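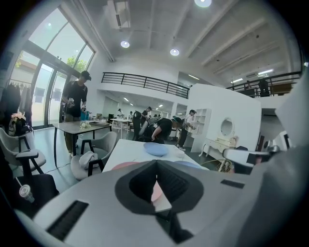 You've put the clothes rail down as a pass again, and I still say it wants moving, was the message from Lachance when I sent the first half of this round. Fair enough! I've changed it to a comment.

**Room check, Wotwood, ground floor**
Thu 20 December

**1. Ways through**

- [x] Doors open fully
- [x] Lighting all working
- [ ] Chairs tucked in when not being sat on

I'm a bore about the chairs, I know. We own 30 of them in half a dozen styles and they do wander. I caught my hip on one this morning (my own fault, I was reading the list as I walked).

- [ ] Clothes rail clear of the walkway

*Comment:* fine with coats on it, less fine with bags piled up round the bottom. I'd like it at the far end by March.

**2. Tables and leads**

- [x] Tables steady, no rocking
- [x] No chips or rough edges
- [ ] Leads kept off the tabletops

I leaned on every table, quite hard, and not one of them budged. Leads are the thing I keep going on about,

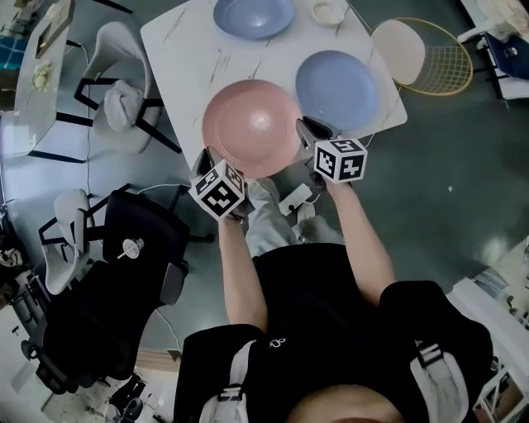 and I'll go on about them a bit more, as one snagged on a sleeve can bring a whole place setting down with it. Run them round the back, please, and tape them if they cross the floor. There are clips in the Cerodach box, about 63 at last look, so we're hardly short!

**3. Crockery**

- [x] No cracks in plates or bowls
- [x] Cups put back after use
- [ ] Spares boxed and labelled

*Comment:* box 77 has no label at all and I had to open it to find out what was in it (saucers).

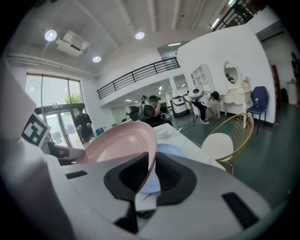
Crockery gets a pass from me, with one moan. When you're checking a bowl, run a finger right round the rim and then look at the inside in good light, because hairline cracks love to hide there. On the pink ones, the lighter band inside is part of the colouring, so please don't put them in the reject box for that. Anything you're unsure of can go on the Elon shelf and I'll have a look after lunch.

**Still to do:** rail, leads, label for box 77. I'll come round again once the leads are sorted.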